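Bench notebook, two-arm table cell (we still call it Stolo)
Entry for May, started 9:40 in the morning, finished a good deal later than I meant to
Written up by Jomar Maglaya. Renato and Vy Thái, please scribble in the margins as usual.

Plan for the day was modest: go over the left arm's cable, clean and check both grippers, redo the wrist camera mounts, and then put the plate routine back on so Cherry Mae has something she can use. I got through most of it, in the wrong order. 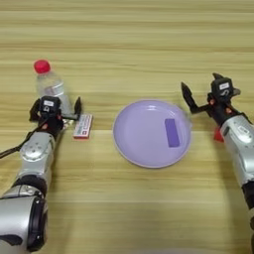
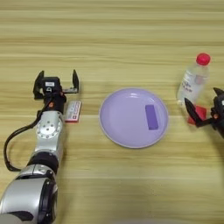

Notebook 4, page 69

First, the cable, as that's the thing I've been grumbling over since last month. On the left arm the run from the gripper end comes off the outside and hangs in a big loop before it heads back down toward the black ring. I like a loop there, I really do, and the arm needs the slack when the wrist rolls all the way over. But you can see in the second picture how wide it swings, and when the arm folds down low the same cable ends up lying across the table. A cable lying on a table is a cable waiting to be caught on something. Jomar Villanueva (the other Jomar, for anyone reading this in a year) wanted to tie it tight along the forearm and be done with it. We did that once on the old Teltley rig and it wore through at the strain relief, so I talked him out of it, or at least I talked until he went to lunch.

What I did instead was move the lower tie point up by one joint and leave the upper one where it was. Then I jogged the wrist slowly to both ends of its travel with my hand resting on the cable, feeling for any tug. There was a small one at the far end of the roll. I let out a thumb's width more, retied it with the soft strap (the woven kind, please don't use the hard plastic ties up there, they bite), and tried again. No tug. After that I ran the roll back and forth 80 times at low speed and looked at the jacket with the good flashlight. No scuffing that I could find. The loop is still bigger than I'd like when the forearm is up high, and I think the proper cure is a little clip halfway along that lets the cable slide. Renato, didn't you print something like that for the Usora job? If there are any left in your drawer I would be very happy to take two.

Next the grippers. I powered down, put the arms in their rest pose and wiped all the fingers with a lint-free cloth and a drop of alcohol. They weren't terrible. The right hand had more gunk on it than the left, which makes sense to me as it does most of the picking in this routine. I checked the finger screws with the small driver and found one on the right that gave me nearly a quarter turn. That's too much for my taste! It got a dab of the blue threadlocker and I went around the rest just to be sure, and they were all snug. While I was in there I opened and closed both hands from the pendant with the speed turned way down and listened. The left one is lovely and quiet. The right has a faint tick near full open that I have decided to live with for now, but I'm writing it down so that if it grows into a clunk we'll know when it began.

Homing on both grippers was redone afterward. For whoever does it next: let the fingers close on nothing, wait for the light to settle, and only then press save. If you press early it takes the value anyway and says nothing, and then every grasp is a little bit off and you spend an afternoon blaming the cameras. I have spent that afternoon. So has Vy.

Speaking of the cameras. Each one rides on the wrist right behind the fingers, a handy spot for seeing what you're grabbing and a miserable spot for keeping anything aligned, since every bump goes straight into the mount. I took both brackets off, cleaned the faces, and put them back with fresh screws. The left went on square at the first try. The right took me four goes and some language. Once they were both seated I ran the calibration from the Yap folder (not the one on the desktop, which is old, and which I have now renamed so that it starts with OLD). It wanted more poses than I remembered, and I made myself a coffee while it chewed.

The left came out nicely. The right was worse than last time, and I had a sour ten minutes before it dawned on me that I'd been resting my elbow against the tabletop the whole while. Ran it again with my hands in my lap and it agreed with the old numbers almost to the digit. Please learn from my elbow.

After lunch we got to the plate routine, which I think of as the shakedown. The usual bits were on the table: the round lavender plate with the purple block in it, the little printed box over on the left, the water bottle with the red cap, and the red block for the right hand. The second picture has the right gripper with the red block between its fingers, near the bottle. I'm fond of this set, because between them those things ask for quite different kinds of grasp. The box lies flat and low and wants a careful approach, the block in the plate has a rim in the way, and the bottle is clear, so the cameras have a harder time with it than with anything else we put out.

A few words on the bottle, as Vy and I went back and forth on this. She would like to swap it for something opaque so that the cell stops getting confused, and I'd like to keep it for exactly the same reason. What we settled on is that the bottle stays, and for maintenance checks we score the rest of the items first and the bottle on its own line. That way a bad bottle run doesn't send someone off to take a perfectly good camera mount apart.

For the shakedown itself I kept the speed cap at the low setting and had the stop button in my left hand all the way through. The two arms share the middle of the table and they come in from opposite sides, so the keep-out zone over the plate is the setting I care most about. I had it shrunk last month to let the fingers reach the block, and I've now opened it back up a touch on the right side, where the longer finger swings through. If the right arm starts pausing before it goes in, that's why, and it's meant to. Give it a second or two before you decide it has hung.

Joint hours on the left arm read 4,000 on the nose when I opened the status page, and I will admit I called Jomar over to look at it. We change the grease at the next round of checks in any case, so I've put the kit on the shelf under the bench with a note taped to it. The right arm is behind by 400 hours and could wait, but I would sooner do both in one go while the covers are off and the mess is already made.

Still open:
Slide clip for the left cable (Renato's drawer, see above).
Tick in the right gripper near full open. Listen again next time.
Old calibration folder to be deleted once Vy has looked through it for anything she wants.
Grease, both arms.
Camera labels. I'd like L and R written on the mounts themselves in paint pen, so they go back on the hand they came from.

Cherry Mae came by at 4:15 wanting to know whether she could have the cell tomorrow, and I said yes, low speed only until the cable has had another day's use. She's going to leave the strap alone and tell me if the loop gets near anything. The pendant is back on its hook and the small driver is in the top drawer, left side, where I'd love to find it again.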